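Workshop notebook, August

Sunday, 4 pm

Started on the bedding question again. Trunetti's sheet says their duvet filling "recovers fully" after packing and needs no ironing, no steaming, nothing. I have read this sort of claim before and I've ended up with a steamer in my hand every time.

What was done: duvet out of its bag, two hard shakes from the foot end, cover buttoned, laid flat and pulled from the corners. Then left alone. I wrote down my own rule before starting, so that I couldn't shift it later: if I can see fold lines from the bag, it fails. Soft creasing from handling doesn't count against it.

Somkiat Hemmin thinks that rule is too kind. His view is that a guest doesn't know a fold line from a handling crease and doesn't care. Fair point, but the claim we're checking is about packing.

Side light from the window is the hardest test for white fabric. Overhead light hides nearly everything, and I suspect the picture in the Trunetti sheet was lit that way. So we kept to daylight.

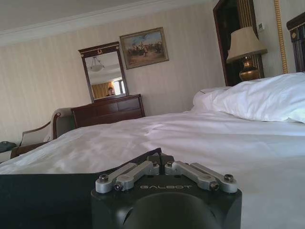
Duvet after laying flat, daylight. Two pillows at the head.

Verdict so far: better than I expected and less than they promised. The cover is smooth in the large, with gentle folds that show up as soon as the light comes across it. I would pass it for a room. I would not write "recovers fully" on anything.

Pillows are a separate argument. The big one is plump and the small one goes behind it, per the Farahani layout. I don't see what the small one does for anybody once it's half hidden back there. Somkiat says it stops the big one sliding down against the headboard. Maybe. Try it without and compare before we order more.

Loft figures: Trunetti quotes 3000 compressions before any loss. No method given, no load given. Until they tell us how hard they pressed, I'm treating that number as decoration. Our own count on the old Kunar pillow stopped at 69 because the seam went — which tells us about the seam and nothing about the filling.

To do:
- same duvet, left in the bag 6 days, same light
- second cover, heavier weave, if Romstead ever sends it
- weigh both pillows before and after
- ask Trunetti for the test load, in writing this time

Left the bed as it was. Will look again in the morning, before anyone sits on it.

4 comments

Back to top

Recent entries
Kunar pillow, seam repair
Farahani layout, first try
Steamer: is it worth the bother?
Romstead samples, still waiting

Workshop notebook. Corrections to Somkiat Hemmin at the front desk.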